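Speaker notes, facilities automation session, Zallthorpe
Mar 8, 2021

**Opening.** Thank the hosts at Zallthorpe. State the question plainly: which routine chores in a home or a small shop can a machine be trusted with at present? Ask the audience to hold questions until the section on costs.

**Slide 2: what we reviewed.** Tambunan logged 794 chore attempts across kitchens, stockrooms and mail counters. Sweeping and moving closed boxes went well. Folding, sorting and paper handling did not. Pause here and let the figure stand.

**Slide 3: paper.** Loose sheets remain the hardest item on the list. A stack bends, slides and fans out, and a person corrects for this through the fingertips, one hand underneath and a thumb on top. The Grirnov arm completed 19 of 100 paper tasks without help. Note that Grirnov has approved release of this result.
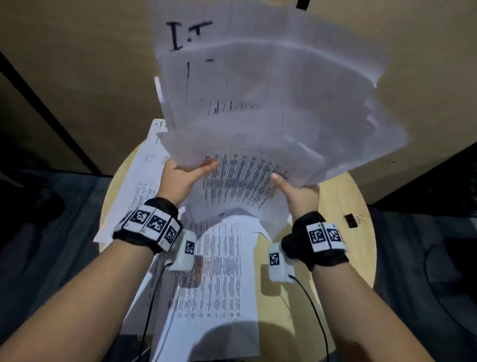 Can a shop buy a machine today that will take over its daily chores?

A shop can buy one that handles a single chore well, provided the items are rigid and always arrive in the same place. Mixed work still needs staff.

**Slide 4: costs.** Tosolov quotes 1366 dollars a month for a leased unit, service included. Training is billed separately. Refer detailed pricing questions to the handout, page 2.

**Slide 5: recommendation.** Members should begin with floor care and defer paper and laundry until the next review. Trial sites are asked to record every stoppage, including the short ones.

Take questions. Return the clicker to the front desk.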